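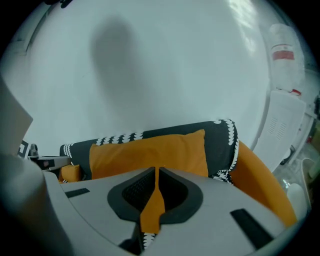 Menda two-hand gripper kit at an armchair with orange cushions and black upholstery in a white leaf-like print.

Filed under: Home Automation > Arms & Grippers > Soft Furnishings

MENDA TWO-HAND GRIPPER KIT
Listing written by Eskil Moen. Updated December 7, 2024.

We sell this kit, and we would still like you to read the whole page before you order one. Most of the mail we get about the Menda asks whether it will tidy a living room. It will not, at least not the way the people asking mean it. It can pick up a cushion and put it down somewhere else. Whether it puts it down the way you would have is another matter, and you'll be paying for a lot of practice before you find out.

Cushions look like an easy job. They're light, they don't break, and a bad grip does no harm. They also sag, fold over and hide each other's edges, and a finger that pinches the cover may get a handful of fabric and no cushion. Matching colors make it worse. An orange pillow on an orange seat is plain enough to you and me, but software has to find where one stops and the next one starts.

Our own test in July was 30 tries at one task: take a pillow off a seat, set it back upright against the cushion behind it. The kit managed 23 by our count, and our count was generous. We accepted "leaning." Ok-hee Hong marked the same tries and wouldn't accept several of them. 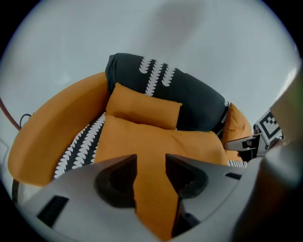
Efraín Marulanda wrote to us that 23 out of 30 is a fine score for a lab and a lousy one for a house, and that he can straighten a chair in the time it takes the software to start. He also asked why anyone would begin with pillows when dishes are the chore people hate. Fair question. Dishes break, and we have to eat lunch off ours.

What you get: two grippers with padded fingers, marker tags, cables, and a copy of the setup guide.
What you don't get: arms, a computer, or a finished cushion routine. You record your own demonstrations. Plan on 200 for a single chair, and plan on more if you change the covers.

Price: $2,000 the pair. Spare finger pads sold separately.

Good for: teaching labs, patient hobbyists, shops that want to try handling soft goods before spending real money.
Not for: anyone hoping to cancel the cleaner.

Returns accepted on unopened kits. Opened kits can come back for store credit if both grippers still close fully.

23 comments | 30 shares

© 2024 Altau Supply, Clidovstead | Contact us | Back to top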